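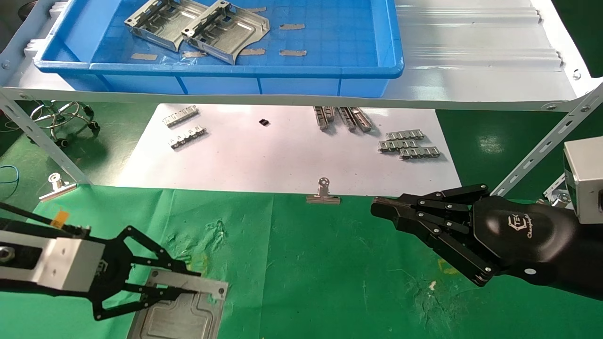
Ursina Pichler keeps her blue tray on the shelf and her sheet of paper on the table, and she would like visitors to leave both alone. "People see a bit of metal and they have to pick it up," she says. "Then they put it down somewhere else and tell me it's a nice shop."

It is a nice shop, if your taste runs to angle iron. She has worked in the back room at Auer for 11 years, laying out small metal parts before they go to assembly. Asked what the brackets in the tray are for, she looks at me for a while. "Holding," she says.

The paper is her one real luxury. She clips a fresh white sheet to the table edge with binder clips, the kind you'd find in any office, and sets the parts out on it in groups. Comb-like strips go on the left, the ones that look like chain on the right. "On a bare table a small part is gone," she says. "On white paper I can see it. I didn't invent this. Jewelers have known it forever, and they get better coffee."

Her colleague Damian Oberholzer once priced a proper sorting station from a catalog. It came to 692, before delivery, and had drawers. Pichler is against drawers. "A drawer is where you put something so you can buy it again."

And the bits of masking tape in the tray? "Tape," she says, and asks whether I have many more questions. I have four. She answers two of them while rolling her stool toward the table with one foot. The other two concern her plans for retirement, and she tells me to ask Damian, who apparently has some.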